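Student Project Report: Vaccine Rules and School Attendance in Setell
2022-04-07

Our group set out to test a claim we kept hearing: that school vaccine rules raise uptake. We read 141 notices sent to parents in the Setell district and compared them with nurse records from 11 schools. I had doubts going in, and I still have most of them.

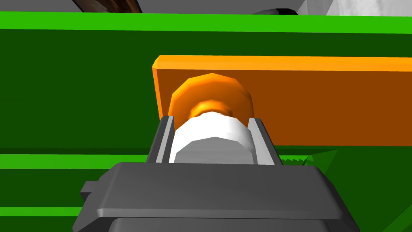 The notices are hard to compare. Wellasano schools sent a full letter with deadlines, while Slanina sent one paragraph and a phone number. Uptake did rise in eight schools, but three of those had opened a walk-in clinic the same month, so I would not credit the rule.

The district says 1,505 students were covered by the end of May last year. We asked how it handled students who moved away and got no clear reply.
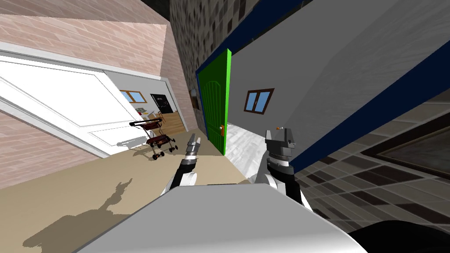 Figure 2. Simulated robot with two arms, each ending in a gripper.

Stolari was left out because its records start too late. A follow-up should get clinic dates first.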